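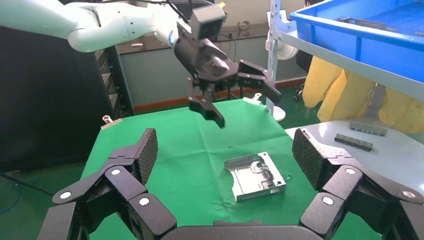 Which part should a new team practise with first?

Start with the flat tray-shaped bracket, placed alone on the cloth. Please leave the blue bin for section 4.3, when every driver of the team can lift the bracket and put it down again without dropping it.

4.2 Practice on the table

This section is for students of the Stistard robotics club who prepare for the part-handling round in February. You need two persons: one driver and one person at the stop button. They change places after each set.

1. Put on your safety glasses and tie back long hair. Remove rings and watches before you use the glove controller.

2. Pull the green cloth over the table and clamp it at the edge. Small creases do not matter. A big fold under the part does matter, because the fingertips catch it.

3. Lay the part in the middle of the cloth, with the long side towards the driver's seat.

4. Open the program Tondale and choose "Single part". Enter your team code. The practice code is 3481.

5. Wait for the tone. Close the fingers slowly until both sides touch the metal, then stop for two breaths before you lift.

6. Lift to the height of one hand, hold, and put the part down again. Write the result in the log, also when it was a bad one.

Note: The metal is thin and it reflects the lamps. If the part looks too bright on your screen, turn it a little on the cloth. Do not change the camera settings, the other teams use the same ones.

Caution: The edges of stamped parts are sharp. Use the cut-proof gloves when you move a part by hand, and only when the arm is in Hold.

4.3 Practice in the bin

The bin is more difficult than the table. The walls limit how the wrist can turn, and the ribs of the floor can stop a fingertip. Allow one full evening for this section.

1. Change the program to "Bin, slow". The speed limit is now 29 per cent and cannot be raised by the driver.

2. Move above the part first, and only then go down. Do not come in from the side over the wall.

3. Place one finger on each side of the narrow portion. Avoid the small studs, they bend easily.

4. If a fingertip presses on the face of the part, open, go up, and begin again. Do not push the part along the floor to correct it.
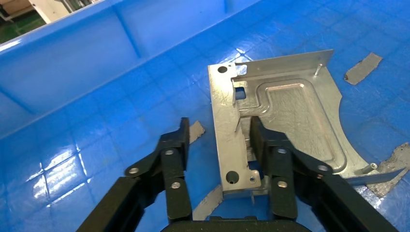 Jabari Nzioka: I would change step 4 a bit. In our team we went up only a finger's width before we tried again, and we saved a lot of time in the round. With the full lift you lose the feeling for where the part is.

Reply from the editor of this guide: Thank you, it is a fair point. For drivers who have passed the Grulisholm sheet, the short lift is now allowed. Beginners please keep to the full lift.

5. When the grip is good, lift straight up until the whole part is above the rim. Then move sideways.

6. After the last try, choose "Park" and wait for the second tone before you reach into the bin.

Note: If the program shows message 318, the fingers have met too much force. Press Hold, open the fingers by two steps and call Yaowalak Kamolrat. Do not restart the arm yourself.

Revised 11 December 2025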